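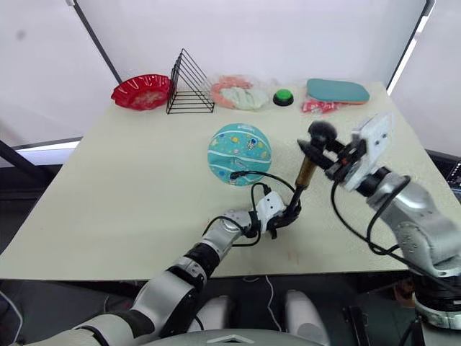

Folie 1: Der Versuchstisch mit Pumpe und Ball

Guten Morgen zusammen, schön, dass ihr so zahlreich da seid, und ganz lieben Dank an Petronella Oosthuizen für die Einladung nach Enau! (Kurz warten, bis hinten alle sitzen.) Ich möchte euch heute von einem Fehler erzählen, der uns im April ziemlich lange beschäftigt hat und den ich inzwischen fast ein bisschen liebgewonnen habe.

Die Aufgabe kennt jeder, der Kinder hat: Ball aufpumpen. Zwei Arme, eine Handpumpe, ein Schlauch, eine Nadel. Wir haben 64 Durchläufe gefahren, und 18 davon endeten mit einem Sicherheitshalt. Das war viel mehr, als wir erwartet hatten, und Mutua Bakilana hat damals gleich gesagt, er glaube nicht an Zufall. (Mutua sitzt übrigens in der zweiten Reihe, bitte einmal winken!)

Zuerst hatten wir den Schlauch im Verdacht, dann die Kabel am Arm, dann die Kraftsensoren. Eine ganze Woche ging für die Sensoren drauf, die völlig in Ordnung waren. Hier gern die Anekdote mit dem vertauschten Stecker bringen, falls die Zeit reicht.

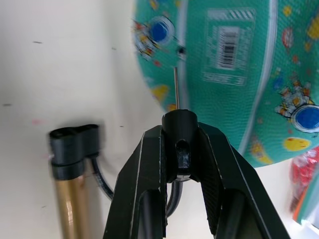
Folie 2: Nadel kurz vor dem Ventil, Blick vom Greifer aus

Einen Moment stehen lassen. Die Nadel zeigt nach oben zum Ventil, die Spitze liegt knapp darunter und etwas links davon. Um genau diesen kleinen Versatz geht es. Unsere Software nahm bei Kontakt an, sie sei im Ventil, und schob nach. Saß die Spitze aber daneben auf dem Gummi, dann stieg die Querkraft, und der Arm hielt an. So weit, so gut, dafür ist der Halt ja da!

Unschön wurde es beim Wiederanlauf. Nach der Quittierung fuhr der Arm an der alten Stelle weiter, mit der Nadel unter Spannung. Bei 5 Durchläufen ist sie verbogen, einmal ist sie abgebrochen, und Despina Delić hat das Stück erst nach längerem Suchen gefunden. Verletzt wurde zum Glück niemand. An dieser Stelle bitte langsam sprechen, das ist mir wichtig.

Was wir geändert haben:
Nach jedem Halt fährt der Arm zuerst ein Stück zurück, ohne Ausnahme.
Die Kraftgrenze quer zur Nadel ist jetzt deutlich niedriger.
Schutzbrille am Tisch, auch beim bloßen Zuschauen.

Offen ist noch die Suche nach dem Ventil, wenn der Ball wegrollt. Dazu zeigt Lesego Mokoena nachher mehr. Fragen gern gleich jetzt.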